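Vukitz – registos de aulas de meditação guiada
Imprimir | Enviar por e-mail

LEIA-ME, versão 2

O conjunto reúne 477 aulas do estúdio Ziddale, uma por linha, em CSV. Os campos são data, duração, professor e estado de espírito à saída, este último preenchido por gente muito descontraída e, portanto, com ortografia livre. 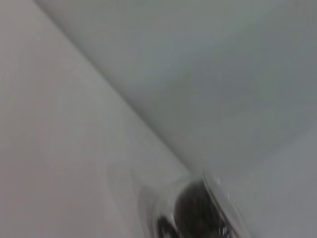
O campo "fase" separa respiração e silêncio. A passagem entre as duas devia ser nítida como a linha escura que atravessa a fotografia na diagonal, com um cinzento mais quente à esquerda e outro esverdeado do lado oposto. Na prática, há professores que falam durante o silêncio inteiro. Essas aulas levam a etiqueta "misto".

Faltam 14 durações. Não foram estimadas – o campo fica vazio.

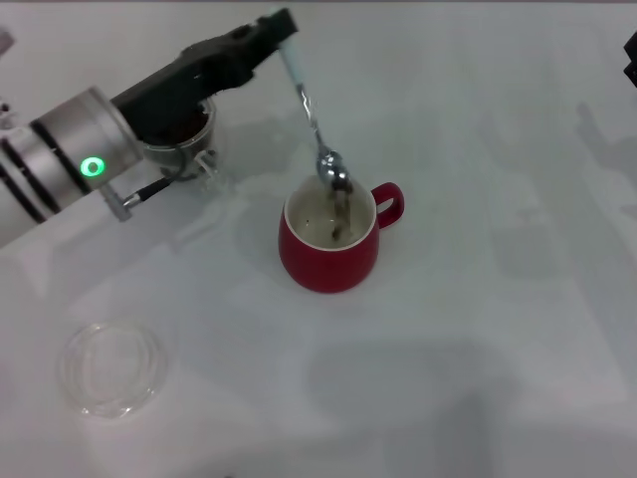 Lizelle Van der Merwe pergunta se "adormeceu" conta como desistência, e acha que não devia, pois metade da turma dela ficaria sem diploma. Por agora, conta como presença.

Licença: uso livre, citando Vukitz. Correções até 23 de janeiro, para Trefor Vaughan.

Imprimir | Enviar por e-mail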